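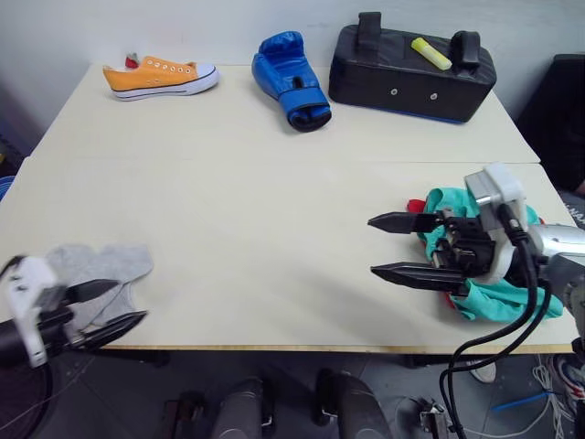
Equipment day at the Husar hall: what to bring and how to clean it

Our evening boxing group starts again in August, and with it comes the yearly equipment day. Members who joined after the winter have asked me what it is, so I write it down once for everybody.

In the Husar hall we keep gloves, pads and skipping ropes which belong to the club and which anybody can borrow. Over the year they are used hard. On equipment day we take all of it out of the cupboard, clean it, repair what we can repair, and decide what must be replaced. We begin at 5:30 p.m. and we are usually finished before eight. Please come also if you have only one hour.

Gloves first. The outside is easy: a cloth, lukewarm water, a drop of mild soap, then a dry cloth. The inside needs more patience. Please do not put gloves in the washing machine, and do not lay them on the radiator. Last year two good pairs became hard as wood in this way. Open the strap wide, push in some crumpled newspaper, and change the paper after a few hours. Jana Weidemann sews small bags filled with cedar chips, and you can buy a pair from her at the entrance. The money goes to the club.

For pads, look at the handles before you look at anything else. The person who holds the pad trusts these handles completely. Pull each one strongly in both directions. If you see a loose thread, put the pad on the repair pile and tie a piece of red tape on it. Uwe Mühlbauer has a heavy sewing machine at home and has offered to take the repair pile with him again. A pad with a soft place in the foam cannot be repaired, and I ask you to tell me about it and not return it to the cupboard.

Then shoes. We had a long discussion in the spring about street shoes on the training floor, and the rule is now this: you can train in any clean shoe with a light sole which was not worn outside. Real boxing shoes are nice to have, but a beginner does not need them. Canvas shoes are fine for the first months. Take out the laces and wash them separately, brush the sole with warm water, and let the shoes dry in the air.

A word about money. The club has 3000 euros for equipment this year, and a part of it is already spent on the new heavy bag. Lajos Szalai has asked for prices for children's gloves, because the Saturday group has grown to 21 children. A pair from Sorkard would cost us 85 euros, which I find too much for small hands that grow so quickly. If you have outgrown gloves at home in good condition, please bring them.

Coffee and tea will be there. Cake is welcome, and Lucie has already promised her plum one. Old towels are needed, more than you think.

Questions about the cupboard key please to Uwe, everything else to me.

Kerstin Hagedorn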